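Shared workshop members finish hand-held gripper build, open plans to neighbors
Mon 13 November
By Elīna Toom

The members of the Dulitz shared workshop have finished Runine, a pair of hand-held grippers built to record how people handle everyday things at the table. The full plans, parts list and assembly notes are now free for anyone who wants to build a set at home.

The project began in June, when Zhiqiang Wei brought a sketch of a parallel-link finger drive to the open bench night and asked who wanted to help. Five members signed up that evening! They have been cutting, printing, filing and arguing about link lengths ever since, and the whole design has been redrawn more than once along the way.

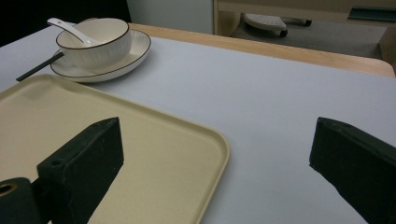
Each gripper carries two blocky fingers on black link arms, with brass bushings at the pivots. Early versions ran without bushings and the fingers went sloppy after a few evenings of use. Amanuel Ambaye spent most of the summer chasing that play out of the joints, and the parts list now gives exact bore sizes for every hole.

"I thought I would help for one weekend," said Ambaye. "Then I got to feel the first pair close evenly and I was hooked. You squeeze, and both fingers come in together. It's such a good feeling!"
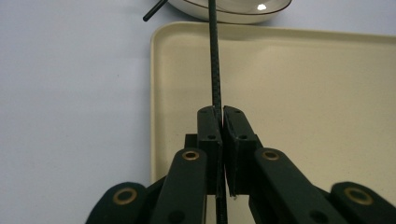

Thin objects were the big challenge. Bowls and cups gave the team plenty to grab, but slim rods tended to roll or tip between the finger pads, so Yichen Xue redrew the pads 5 times before the group settled on the present shape. The drawings for the older pads are in the download too – they may suit someone working with larger objects.

The team practices with a table setting of a tray, a bowl on a saucer, a spoon and chopsticks. Members keep the layout simple so that a session can be set up again quickly, and so that home builders can put together something similar from their own kitchen.

The recordings are meant for teaching small robot arms, starting with Alto, the desktop arm that Shufen Bai is building at home. The group has logged 572 practice runs so far, and 221 of those involve chopsticks.
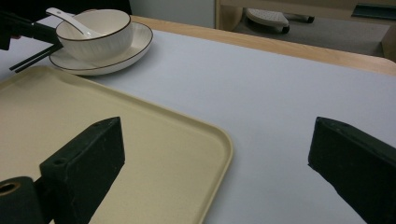
Bai plans to begin training Alto over the winter and will post her notes as she goes, including the runs that go badly. She would love to hear from other people building arms at home, especially anyone working with two grippers at once.

The workshop will hold build evenings for newcomers through the winter. No experience is needed, tools are provided, and people who already have printed parts are welcome to bring them along for fitting. Questions about the plans can be left at the Dulitz front desk or raised at any open bench night.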